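The Slow Drift of a Tournament Clock

Mechanical chess clocks lose accuracy in ways their owners seldom measure.
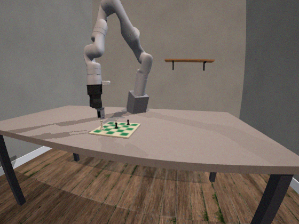

Mylene Layug services them in Samonte and keeps a log of each movement. A spring wound to full tension runs fast for the first 30 minutes – then settles. Of the 875 entries in her log, 55 show a difference of more than 2 minutes between the paired dials. Old oil accounts for most of these.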